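4. Preparing the tissue paper and the ribbon

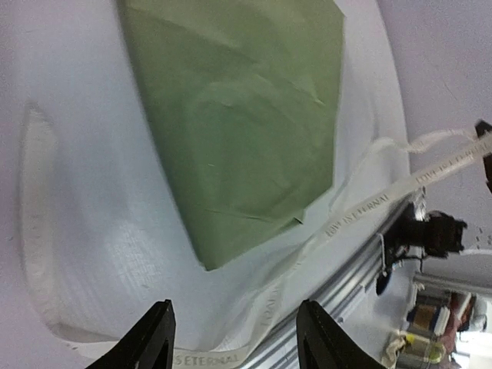

4.1 Before you start

Work on a clean, light and soft surface. On a dark or rough table the tissue paper catches easily, and small marks on the ribbon are difficult to see. Wash and dry your hands. Hand cream leaves spots on green tissue which do not go away.

The Birkbridge gift set contains 20 sheets of tissue paper and one roll of printed ribbon. Keep the roll in its bag until step 5.

4.2 Laying out

1. Take one sheet from the pack. Lift it by two corners, do not pull it from the middle.

2. Put the sheet down on the surface and let it lie for a moment. Soft creases are normal and you do not need to iron them.

3. Smooth the sheet with the flat hand, from the center to the sides. If a corner folds over, open it slowly with one finger.

4. Place the gift in the center of the sheet. For gifts heavier than 1,000 g, use two sheets, one on top of the other.

5. Unroll the ribbon and cut a piece of 154 cm. Cut between two repetitions of the text, so that the words LOVE IS ETERNAL stay complete at both ends.

6. Lay the ribbon loosely beside the paper, with the printed side up. Follow it with your fingers from one end to the other and turn back every twisted part.

Note: A small gift needs only 100 cm of ribbon. The rest can be kept for a card or a bottle.

Note: The Droltivus ribbon is sold separately and is wider. If you use it, read section 6 first – the knot is different.

Caution: Do not put wet flowers directly on the tissue paper. The color can come out and stain the cloth under it.

Caution: Ribbon and bag are not toys. Keep them away from small children and pets.

4.3 If the paper tears

A short tear near the border can be folded to the inside. With a longer tear, take a new sheet and save the old one for filling the box.

Continue with section 5, Folding and tying.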